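Notebook, October. Bin cell, hand guiding and remote sessions

09:10

Carrying on from the Drulell trials. The plan for this month is still the one written on the whiteboard in a hopeful hand: show the arm how to pick mixed items out of the metal bin, first by pushing it through the motion, then by driving it remotely, and see which lot of recordings the learning code likes better. Target is 1,000 usable picks. I will not write down how many we had at the start of the morning, as colleagues read this.

Warm-up and zero check fine. Loaded the Sala config, then loaded the correct Sala config. Whoever saved two files with names that differ by one underscore, please stop. I have a strong suspicion it was me.

09:40

Hand guiding first. The arm in free mode is pleasant enough high above the bin and turns into a sulky wardrobe once the wrist is low and tilted. You end up steering with one hand on the wrist and the other on the link above it, leaning over the bin with your own head exactly where you'd want to look. Best grip so far: both hands on the wrist, elbows in, and move from the hips like someone shifting a fridge. Not elegant. The recorded paths are much smoother than when I poke at it from the side.

Flat soft things are the trouble. People pick up a pouch by sliding a finger under it. I tried to show the arm the same thing and got a lovely recording of a metal finger scraping along a metal floor, with sound effects. Went back to pinching a crease from above. That works if the hand comes down square to the fold and fails politely if it doesn't.

Note on pauses. When I guide by hand I stop just above the object to think. Every single time. The code then learns that thinking is part of the job, and on playback the arm comes down, hovers, has its little moment of doubt, and carries on. Trimming pauses over 2 seconds gets rid of the worst of it. Shorter ones stay in, as some of them are real (waiting for the fingers to close).

11:15

Swapped to remote driving with the Stevico handset. Full speed scaling is hopeless near the floor, a quarter is fine. Left stick for height still runs backwards from what my thumb believes. There is a setting for it. I changed the setting and was then wrong in the other direction, so the setting is back where it was and my thumb can learn.

Things I noticed driving remotely:

- I approach straight down nearly every time, even when a tilt would obviously be better. Tilting takes a mode change and I am lazy. The robot will now be lazy too.
- No feeling for contact whatsoever. Keep an eye on the force trace, or stop 3 mm up and creep.
- Corners are horrid. Anything close to two walls needs the wrist turned before going down. Turning it inside the bin is asking for a knock.
- The recordings are longer but tidier. Fewer wobbles, more dithering.

Knocked a wall once. Gently. Protective stop, backed off, rechecked zero, no change. That attempt is tagged as bad and stays in the folder, in case we ever want a set of examples of what not to do. At present we could supply those in bulk.

12:30

Lunch. Left the Plustora recorder running by mistake, so there is one demonstration in which the arm does nothing at all for the better part of an hour. Deleted. Cleanest path of the day, mind you.

13:20

Back to a mixed bin. Hard shapes and soft ones together, a few of them well out towards the sides. The layout I keep coming back to is the spread one, nothing touching anything else, so we are testing the grasp and leaving the digging for later. Clamps checked before starting. The bin crept last time and we had a whole batch in which the floor was gradually somewhere else.
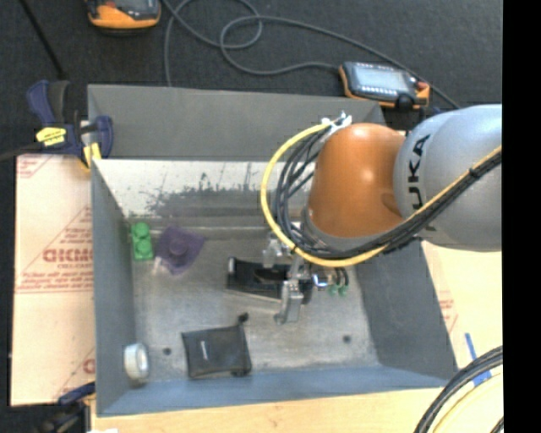 Fingers down in the bin. Green block and purple piece towards the back, black pouch in front, tape roll on edge by the left wall.

The tape roll is my favourite of the lot. By hand guiding I go for the rim every time, one finger inside the hole and one outside. By remote I go for the whole width, since lining up on the hole from where I sit is a misery. So now the data holds two firm opinions on the same roll, and if we mix the sets the arm will very likely split the difference and close on air. Keep them in separate folders until we've tried each alone. I mean it about the folders.

Cable loop at the wrist: watch it on big turns. Going the long way round pulls it tight before the joint limit complains. I've put a soft limit in the cell settings. If the arm refuses a turn you think it ought to make, that's the reason, and please don't take it out.

15:50

Trial playback from the morning's hand-guided set only, 4 tries on the block. Got it on the first and third. On the second it closed early and pushed the block along. On the fourth it stopped above the block and hovered for so long that I went and checked whether the program had ended. It hadn't. See note on pauses.

To do

- Cut the pause threshold again and replay the same tries.
- Record tilted approaches by remote on purpose, mode change and all.
- Rename the Sala files.
- Try the pouch with the crease turned across the fingers.
- Ask Stevico whether the handset can do tilt without leaving translate mode. The manual says "see manual".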